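Speaker notes – Practice rules for hand-held gripper demonstrations on soft goods
Lerow workshop, August, afternoon session

2 shares | 64 comments

Slide 1. Scope

Start with the document itself. The Cirnum practice note covers demonstrations recorded by people in furnished rooms, with two hand-held grippers and household textiles. It does not cover the robot that later runs the policy. Mention that the Tiltivard annex on rigid objects has separate limits and is out of scope today.

Slide 2. Starting state

Rule 4: the item starts on a supporting surface, with open space on the sides where the jaws will close. Patterned bedding is allowed. Earlier drafts required plain sheets, and we dropped that.

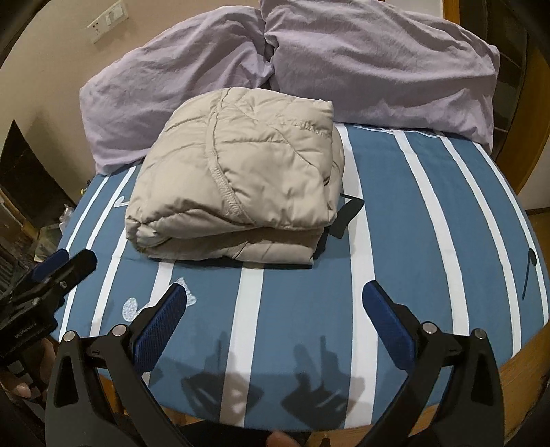

Rule 5: straps, cords and drawstrings stay as found. Do not tuck them in before recording. The operator writes "loose part" in the log and proceeds. Expect a question on snagging – the answer is in the note, under stop conditions.

Rule 6: jaws fully open before approach. A half-open start is logged as a fault, even if the grasp is good.

Slide 3. Approach

Both tools stay in the operator's hands for the full episode. Setting one down ends the episode. Pads must be clear of neighboring items, pillows included, when closing begins. Shadows from the tool on the work surface are acceptable and need no entry.
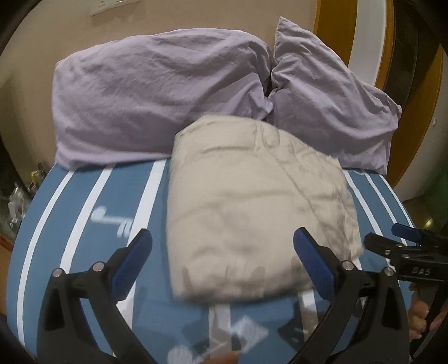 Slide 4. Grasp and hold

Grip padded goods from two opposing sides, pad to pad. Close until the fabric bulges between the pads, then stop. Further closing adds load at the pivots and does little for the hold.

Numbers from the Noguchi trial set: 2000 episodes, of which 378 were rejected on review. Most rejections were early release. Say that the trial used one room layout only, so the rate should not be quoted as general. 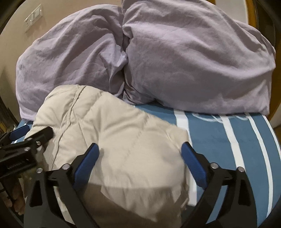

Slide 5. Review and records

Each episode is checked by a second person who did not record it. Reviewers mark start, contact, hold and release. If contact cannot be placed within about two seconds, reject.

Keep rejected episodes, with the reason code, in a separate folder. Take questions on reason codes here, then hand out the log sheet.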